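Hollis 40 Leave-In Oven Probe Thermometer: Four Months of Use

Reviewed by Theerawat Boonyarit
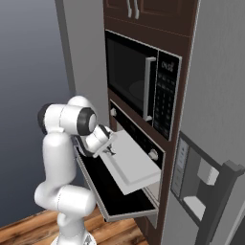

The Hollis 40 is a wired probe thermometer with a separate display unit. The probe stays in the food during cooking, the cable runs out through the door gasket, and the display sits on the counter or sticks to a metal surface by magnet. There is no app and no wireless radio of any kind. I bought mine at full price from Kukport to replace an older leave-in unit whose cable had failed at the crimp.

In the box

Display unit, two probes, one pot clip, two AAA batteries, and a folded instruction sheet. Both probes are the same length, with a right-angle bend near the handle end. The cable is 40 inches of braided steel over an inner insulation layer. On a countertop range that is plenty. On a wall oven it depends on where the display goes. With the oven at chest height and the counter to one side, the cable reaches with a little slack. With the display stuck to a side panel, there is too much cable and it hangs in a loop that catches on the door handle.

Display

The screen shows current temperature in large digits, with the target below it in smaller ones. Only one probe is shown at a time. A button on the right edge switches between them, and a small 1 or 2 in the corner is the only indication of which one you are reading. I misread this twice in the first week. Contrast is good straight on and poor from above, so the folding stand matters. It holds at one angle only.

The backlight stays on for 5 seconds after a button press. That is too short to read both probes and compare them against a recipe card. The setting cannot be changed.

Accuracy

I checked both probes in an ice bath and in boiling water at the start, then repeated the checks at the end of the test period. The ice bath was crushed ice topped up with cold water, stirred, with the probe tip held off the bottom of the container. At the start, probe 1 read 32°F and probe 2 read 33°F. In boiling water they agreed with each other and matched the expected value for my elevation. At the end, probe 1 was unchanged. Probe 2 had drifted up and read 34°F in ice.

There is a calibration offset, reached by holding the mode button and the up arrow together while switching on. The sheet mentions it in one sentence and does not say that the offset applies to both probes at once. Correcting probe 2 therefore throws off probe 1. I left the offset at zero and use probe 2 for roasts, where a difference of 2°F does not change what I do.

Response time

From room temperature, a full reading in boiling water takes 4 seconds to come within a degree of final. This is slower than a good instant-read and irrelevant in a leave-in probe, where the food changes temperature far more slowly than the sensor.

Alarms

Each probe has a high alarm. Probe 1 also has a low alarm, intended for smokers. The tone is sharp and carries to the next room with the door closed. Any button silences it, including the backlight button, and once silenced it does not sound again unless the temperature drops below the target and rises back through it. Bereket Admasu, who shares the kitchen with me, silenced it while trying to read the screen and the pork loin went well past target. A separate alarm button would fix this.

There is no pre-alarm. For bread or custard that is fine. For large roasts I set the target 5 degrees low and treat the tone as a warning.

Oven use

The probe and cable are rated to 700°F, the handle to less. The sheet advises against direct contact with the heating element and against use under the broiler. I followed both. The door gasket on my oven closes over the cable without a visible gap, and the oven holds its set temperature with the cable in place. Route the cable through the top corner if your gasket allows it. At the bottom corner, juices can run down the cable and onto the door glass.

Pulling a rack out with the probe in place needs some care. The cable drags across the rack front, and if the display is on a magnet it will come off before the probe does – mine has hit the floor once. The case did not crack, but the battery cover popped open and the target settings were lost. Settings are not stored through a battery change either.

For air temperature, the pot clip can be attached to a rack wire. It fits thin wire well and thick wire badly.

Cleaning

Wipe the probe with a soapy cloth and keep water away from the point where the cable enters the handle. The probes are not dishwasher safe. Fat bakes onto the braid and does not come off easily. A nylon brush helps while it is fresh.

Compared with the Rirnalport

Ayana Assefa lent me her Rirnalport dual probe for a few weekends. It shows both readings together and remembers its targets, and its backlight can be set to stay on. Its cable is thinner, though, and the braid had already started to fray at the bend. Replacement probes for the Rirnalport are sold only in sets. Hollis sells them singly.

Verdict

Good probe hardware with a display that needs another revision. I would buy it again for roasting and for holding an eye on oven air temperature. For anyone who regularly cooks two items to different targets, the single-channel screen is a real drawback.

Rating: 4 out of 5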